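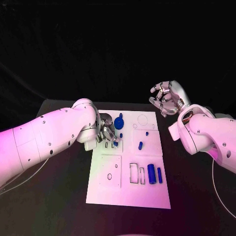

Pluvencombe Sleeve Files

Print-ready artwork, dielines and typesetting sources for the Pluvencombe reissue, a 4-LP set of field recordings and tape pieces. The design work was done by Urnley, a two-person studio. This folder holds what a printer or another designer would need to run the job again.

Last updated Jun 11, 2022.

What is in the folder

covers/ has the front and back of each sleeve as layered files, plus flattened PDFs with bleed.
booklet/ has the 29-page essay section as a single layout file. The inside back cover is a separate file because it prints on different stock.
labels/ has eight center labels, one per side. Side letters run A to H.
dielines/ has the flat shapes for the outer box, the inner sleeves and the booklet wrap.
scans/ has 412 scans of tape boxes, log sheets and letters. Most of these were not used in the final booklet.
fonts.txt lists the typefaces. The font files are not included and you will need your own licenses.

Color

The job prints in two spot inks and black. The dark green is mixed by the printer from a drawdown we approved, so the value in the files is only a stand-in. Do not convert it to process color. The first proof was made that way and the green went flat on uncoated stock.

Spot plates are named GREEN and GRAY. If you see a third plate called GREEN 2, it came in with an old placed file on side F. Merge it into GREEN before you send anything out.

Type

Headings are set in Fujimoto, in the medium weight only. Essay text is 9 on 13. Catalog numbers on the spines are tracked out by hand and do not follow a style sheet, so changes to the spine text have to be made one at a time.

Track titles follow the spelling on the original tape boxes, including places where a title is spelled two ways. Please leave these as they are. The list of known cases is in booklet/spelling.txt.

Dielines

All dielines are on a locked layer set to overprint. Solid lines cut and dashed lines fold. The outer box was drawn for 2.5 mm board. With thinner board the lid will be loose, and the side walls need to be redrawn.

The inner sleeve shape was changed in November after the first sample had the thumb notch on the wrong side. Use inner_v5. The older versions are kept for reference.

Scans

Scans are 600 dpi TIFFs in RGB. File names give the reel number, then the item, then front or back. Reels without a number are filed under X. Dust and pencil marks were left in. Cropping was done in the layout, so the TIFFs show the full sheet.

Getting the large files

The scans are too big for the main download. They are on Hostville in 5 parts, and all of them have to be in the same folder before you unpack. Checksums are in scans/checksums.txt.

Rights

The dielines may be reused for any purpose. The cover artwork and essays may not be reprinted without written permission from the label. Letters in the scans folder are for reading and study only.

Known problems

The page numbers in the booklet contents list are off by one after the third essay.
The back cover PDF for the second record is missing its crop marks. Export it again from the layered file.
The barcode is a placeholder.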